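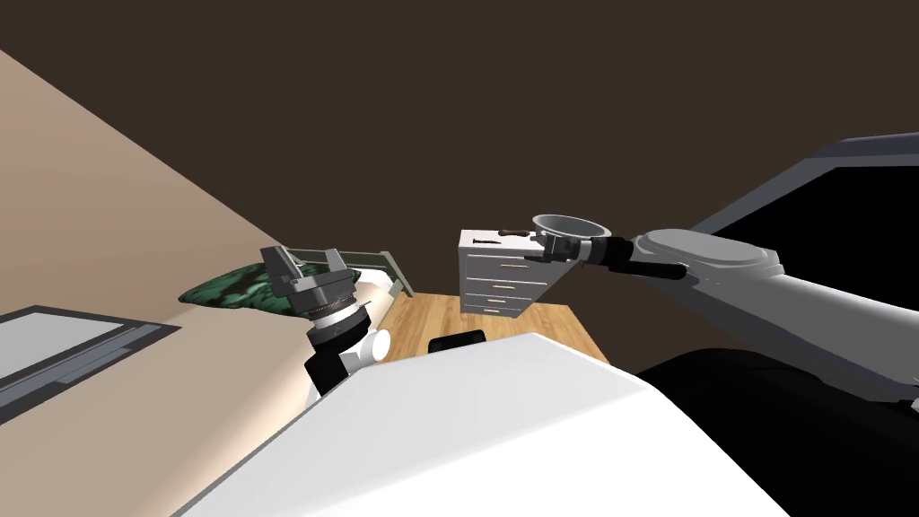
Ultell im Test: endlich ein Planer, der mit zwei Armen klarkommt

Ich gebe es gleich zu, ich bin begeistert. Seit November läuft Ultell bei mir in der Simulation, inzwischen in Version 2, und ich ertappe mich dabei, dass ich abends noch schnell eine Aufgabe anlege, nur um dem Planer zuzusehen. Ultell ist eine Planungs- und Steuerungssoftware für zweiarmige Roboter: Man beschreibt Ziel und Randbedingungen in einer Textdatei, den Rest (Greifposen, Bahnen, Reihenfolge der Arme) erledigt der Löser.

Mein Testfeld ist das Schlafzimmer aus dem Szenenpaket Drernivwood, mit Bett, Kommode und allerlei Kleinkram. 119 Aufgaben habe ich durchgespielt, fast alle mit beiden Armen gleichzeitig. Bei Clilport, meinem alten Planer, musste ich die Arme nacheinander verplanen und dann beten. Ultell rechnet beide in einem gemeinsamen Zeitraster, und wenn der rechte Arm ein Gefäß über der Kommode führt, weiß der linke am Bett davon. Das klingt banal, hat mir aber ganze Nachmittage Fehlersuche gespart!

Richtig stark finde ich den Greifmonitor. Zu jedem Planungsschritt lässt sich die Sicht aus dem Handgelenk einblenden, dazu die Liste der Greifkandidaten mit Bewertung. Man klickt einen verworfenen Kandidaten an und liest, woran er gescheitert ist: Öffnungsweite, Kollision, Gelenkgrenze. 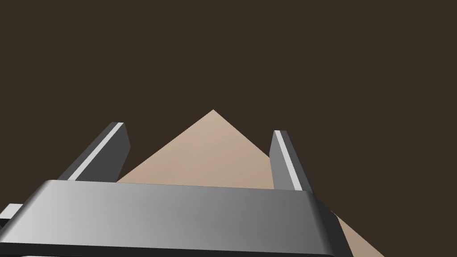
Blick vom Greifer aus: die Finger geöffnet, dazwischen die Spitze eines hellbraunen Objekts.

Gerade bei schrägen Flächen lohnt sich das. Die Voreinstellung bevorzugt parallele Flanken und tut sich mit allem schwer, was spitz zuläuft. Wer die Kandidatenzahl auf 15 hochsetzt, bekommt deutlich brauchbarere Vorschläge, zahlt allerdings mit Rechenzeit. Auf meinem Rechner sind es dann 8 Sekunden pro Plan, das ist mir für Serienläufe zu lang.

Weniger schön: Die Dokumentation hört beim Thema Neuplanung mitten im Gedanken auf, und die Fehlermeldungen der Wahrnehmungsschnittstelle sind kryptisch. Dünne Gegenstände auf der Kommode musste ich anfangs von Hand mit Kollisionskörpern versehen. Das Zusatzmodul Karabulut nimmt einem das ab, muss aber getrennt installiert werden.
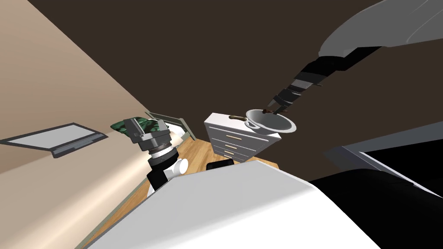 Milagros Talavera schreibt dazu, bei ihr sei Karabulut erst stabil gelaufen, nachdem sie den Sicherheitsabstand pro Arm getrennt gesetzt habe; mit einem globalen Wert habe der Löser an Topfrändern ständig abgebrochen. Habe ich gleich ausprobiert, und ja, die Abbrüche sind bei mir auch weg. Der Eintrag heißt „clearance_per_arm“ und steht in der Szenendatei, nicht in der Planerkonfiguration.

Von mir gibt es eine klare Empfehlung für alle, die zweiarmig planen und gern verstehen wollen, warum ein Plan so aussieht, wie er aussieht. Für einen einzelnen Arm reicht Clilport weiterhin. Die Läufe mit bewegten Hindernissen stehen noch aus, die Ergebnisse trage ich hier nach.

Liliana Fontana, 10. Mai 2026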